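## What I did on the grasp planner (my half of the write-up)

So, Nekero is our name for the whole stack – camera node, segmentation, grasp scorer, and the bit that tells the arm to stop. Jonatan Sundqvist wrote the stop bit and I did the rest, badly at first!

My first scorer just went for the highest point on the cloth. Fine for tea towels (thick, pale, obliging), hopeless for anything dark and thin. With black mesh the depth readings fill up with gaps, and my code treated every gap as a lovely deep fold. I spent most of December arguing with it. In the end I threw out depth for dark patches and trained a little network on wrist camera pictures, 1,264 of them, all labelled by me in the Irdale lab with far too much squash.

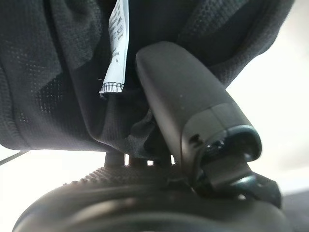 Benjie Quiambao thought I should have kept depth in and simply trusted it less, and wrote in the margin of my draft that a label is the easiest thing to find on a black garment, so why wasn't the scorer using it? Fair point. I added a label detector on the Friday – 23 lines, mostly borrowed from my own old coursework – and it now gives the scorer a starting place to search from.

The planner still has one nasty habit. If two folds score nearly the same it flips between them on every update, and the arm dithers. I've made it stick with its choice for six updates before it's allowed to change its mind, which helps, but the number is a guess and I'd like to tune it properly on the Clolcombe set next term.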